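The Case for Corners

A round pan is easy to spin, easy to wipe and easy to store under another round pan. A rectangular one makes sense for a narrower set of jobs: rolled omelets, strips of bacon, a slice of bread that has to lie flat. In a small kitchen, those jobs come up often enough to earn it a hook.

Size is the first thing to settle. A pan much longer than the burner heats in the middle and lags at both ends, which shows up as a pale band on an omelet. Preheating on low for 5 minutes narrows the gap. Turning the pan end for end halfway through closes most of what is left.

Wall height is the second. Low sides let a spatula go in at a shallow angle, so the food can be lifted without folding. High sides hold more liquid but force the blade up. For eggs, low is better.

The handle decides where the pan can live. Long handles stay cooler and take up a drawer. Short ones fit the oven and the cupboard - and need a mitt sooner. Baswood sells its small rectangular pan with a short handle only. Jolik offers both, the long version costing 10 dollars more.

The spatula matters as much as the pan. Wood is gentle on coatings, but a thick front edge will push an egg instead of getting under it. The blade should be narrower than the pan, with a straight tip that reaches into the corners. Wash it by hand and dry it standing up. Oil it when the grain starts to feel rough.

For storage, put a cloth between the pan and anything stacked in it. Corners are where coatings wear first. 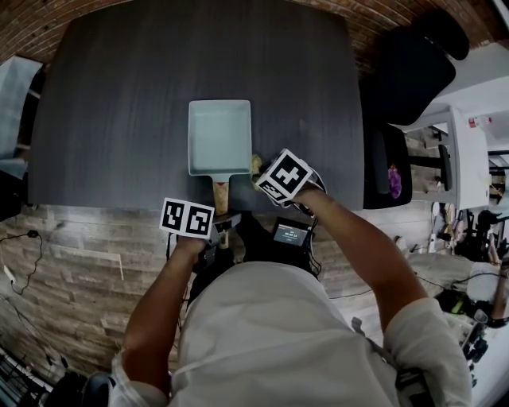
Text: R. Rathnayake | March 15, 2024
A rectangular pan with low sides and a short flat handle, with a light wooden spatula on a dark gray table.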